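Notebook, fruit and vegetable sorting, bedroom setup
February, entry started 9:30 in the morning

Continue from the last entry. The kitchen table was too small for the tray plus two plates, so I moved everything to the bed. The duvet stays on, and the pink plastic sheet goes over it. I tried first to pull the sheet very flat but it comes back in wrinkles, so I left it.

Items: oranges of different size, small red apples, one plum, leafy greens on one plate, the long orange vegetable on the plate with orange rim. Green tray to the right side.

Rule for today: only fruit goes in the tray. Vegetables stay on their plates at the back. Between rounds, the fruit goes out to the sheet again, and the places do not need to be the same each time.

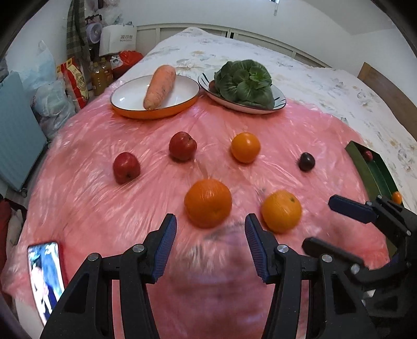
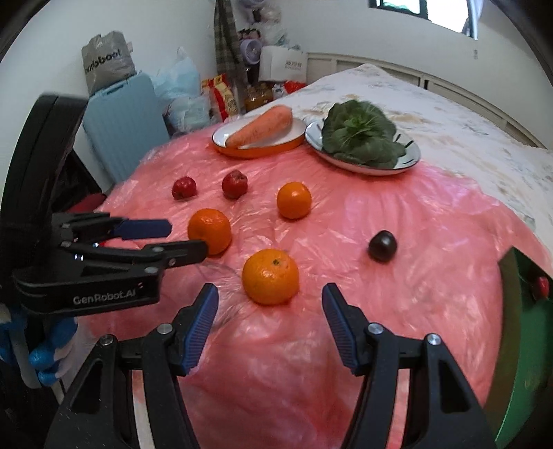
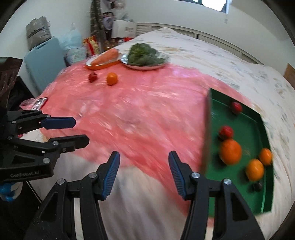
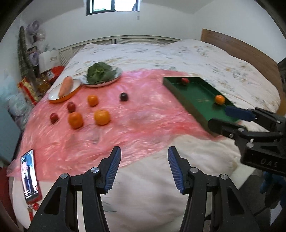 Pink sheet and orange-rimmed plate in all four.

Remarks after the morning:

The mattress is soft. When I lean a knee on the side, the round fruit wants to roll to me. Better to stand, or to put a board under the sheet. I have one board from the Kilon shelf, 50 cm wide, it is maybe too narrow. To try.

The plum is the most delicate. I pressed it with the thumb at noon and it has one soft place near the stem. Replace it before next time and eat this one today.

Weights, kitchen scale (Zurnard, the old one): biggest orange 300 g, the greens 400 g with the plate. The scale jumps by 3 g when I put the same orange two times, so do not trust the last digit. I did not weigh the apples.

The greens lose leaves if they are moved by the top. Take them by the thick white part or leave them on the plate. I wrote this already in January and forgot it.

Question for colleagues: do we keep the name "Lu" for the tray layout and "Trisus" for the plate layout? In my old pages I mixed the two. From now I write Lu = fruit in tray, Trisus = all on plates. Please correct me if your pages say the opposite.

To do:
wipe the sheet on both sides and hang it in the bathroom
buy plums, harder ones
look for a wider board
move the bags from the wall, I want to walk on that side
copy the weights to the common table

Stopped 12:40. Afternoon is for the Trisus layout, if the new plums are here.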